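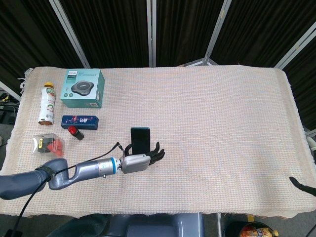
I got to Kameck a little after nine on a Tuesday, which was early enough to find a parking spot and too early for the coffee cart. They hold an open day every September for people who might rent or buy one of their packing setups, and I'd signed up on behalf of the little gift box business I help run. We pack by hand. We're slow, and by the time the holidays hit we're slow and grumpy, so I figured a morning looking at robots couldn't hurt.

The building used to be a furniture showroom and you can still tell. Big front windows, odd carpet in the hallway, a staircase that goes up to a locked door. Érica Brito met our group at the desk, handed out badges, and told us straight off that the product had changed names twice and that we should ignore any brochure that said otherwise. It's called Dasham now. What you get is a two-armed robot with fingered hands, a set of practice items, a control desk where a person can take over, and 5 days of setup help from a human being who comes to your place. I liked that last part a lot!

There were maybe a dozen of us. A couple from a pharmacy supplier, a man who ran a mail room for a college, two women from a toy importer called Dewulf who asked better questions than anybody, and me with my notebook and a granola bar.

The main thing they wanted us to see was the tabletop work, and that's where I spent most of my morning. The pitch is mixed goods. Plenty of machines can pick the same carton all day long, and if that's your life you don't need this one. Dasham is meant for people like me, where one order is a bottle of something, a boxed gadget and a tube the size of your thumb, and the next order is none of those. The table was set up along those lines, with a juice-looking bottle with a yellow cap, a teal Philips box with a speakerphone on the lid, a flat navy box, a little red-capped thing like a lipstick, and a clear box of something red that made me hungry. The robot had a phone in its fingers, held upright on the cloth.

The cloth got a whole conversation. The mail room man wanted to know why you'd put a nice woven tablecloth under a robot, and Érica said customers kept asking how the hands would do on surfaces that weren't perfectly hard and smooth. I scribbled that down because our packing tables have felt on them (long story, involves glass ornaments). She told us a soft surface can bunch up if the fingers press too low, and that you'd want to spend some of your setup time on that. Good to know before spending any money.

Then came the part I'd really come for, which was the numbers. Érica had a sheet with results from a trial at a customer called Flotwood, who ship hobby supplies. The robot there had handled 751 mixed items over the trial, and 170 of those needed a person to step in from the control desk. I did the math on the back of my badge. That's better than one in five! I said so, probably too loudly. She didn't get defensive about it. She said most of the step-ins were thin flat things and shiny bags, and that a person at the desk could usually sort one out quickly and let the robot carry on. One of the Dewulf women asked if "usually" had a number attached and was told she'd get it by email. I asked to be copied.

We each got a turn at the control desk, and I have to say this was the most fun I've had at a work thing in ages. You put on a pair of gloves with wires running out of the wrists and the robot's hands copy yours, a beat late. I was supposed to pick up a sponge and put it in a tray. I got it on my third go, after pinching thin air twice, and I cheered for myself. The delay is small but you notice it. Digby Tomoana, who was running the desk, told me to stop watching my own hands and look only at the screen, and once I did that it got much easier. My shoulders were sore by the end, though, and I was only on it ten minutes. If somebody's going to sit there for a whole shift you'd want a really good chair and somebody to swap with.

I asked Digby how long it takes to learn. He said a day to be okay and a couple of weeks to be good, and that people who sew pick it up fastest. My sister quilts, so I may have found her a new job.

A few notes for anybody weighing this up for a small shop:

The footprint is bigger than I'd pictured. The robot and table aren't the problem. You also need the desk, a rack for the electronics, room for bins, and space to walk around it all. I paced it out and it would eat our whole back corner, including the spot where we keep the tissue paper.

Noise was fine. There's a hum and a bit of a whine when the arms move fast, and we could talk over it without raising our voices. The fridge in our break room is worse.

The fingers wear out. They don't put that on the front page, but Digby was happy to talk about it when I asked. The fingertip pads are a replacement part, and how often you change them depends on what you're gripping. Rough cardboard is hard on them. You can swap the pads yourself with a small screwdriver and he let the college man try it, and it took him a few minutes with plenty of muttering.

Cost is where I got quiet. The monthly rental starts at $2,000, and that covers the robot and the desk but not the person sitting at the desk. Setup help is included the first time. If you move buildings you pay for it again. There's a shorter seasonal rental in the works, which would suit us a whole lot better, but Érica couldn't give us a price or a start date and I didn't want to pester her.

Lunch was sandwiches in the old showroom. I sat with the Dewulf women and we compared worst products to pack. Theirs was a kite. Mine was a candle shaped like a pineapple that tips over if you breathe near it. They're leaning toward a trial, mostly for the small boxed toys, and they've got the warehouse space. The pharmacy couple had left before the food came out, so I can't tell you what they thought.

After lunch there was a talk on safety and insurance, and I'll admit I drifted a bit. What I did catch is that you're supposed to mark off the floor so people don't wander within reach of the arms, and that there's a stop button at the desk and another one by the table. You also need to tell your insurer before it arrives, and a couple of people in the room looked like they hadn't thought of that. I hadn't either.

So would I get one? For us, this year, no. We've got four people, a cramped back room and a rush that lasts about seven weeks, and the monthly number doesn't work for a business that's half asleep in March. If the seasonal rental shows up at a decent price I'd look again, and I'd want to bring my own stuff next time, pineapple candle included. Érica said they let you do that if you book a private session and send a list ahead so they can check nothing's too heavy.

If you're going to the next one, park around the side, wear sleeves you can push up for the gloves, and get your name down for the control desk as soon as you walk in. The line got long after eleven. The coffee cart did show up in the end, by the way, and the cinnamon rolls were excellent.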